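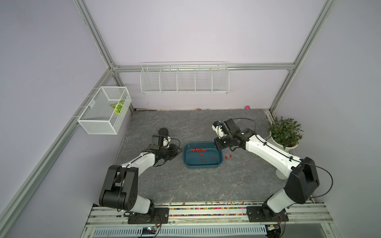 Progress report to Cernden, 10 October 2022

Work since January has gone into the planner for the two-arm cell. Siu-fong Lu rewrote the part that decides which arm may enter the tray, so the arms no longer wait on each other. Both now share one collision model.

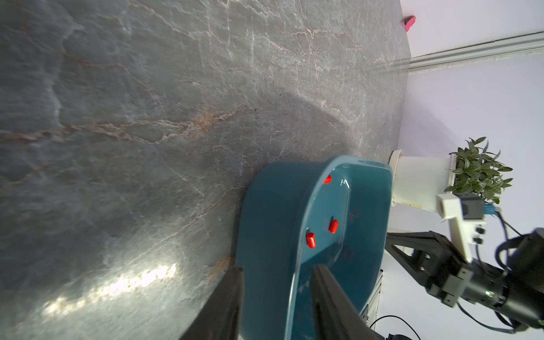
Perception is behind plan. Glare on the stone still upsets the wrist camera detector, and Grigore Nedelcu is retraining it on the red pieces. We expect this to take six weeks. Edvin Isaksson will then move the logging tools over to Tolska.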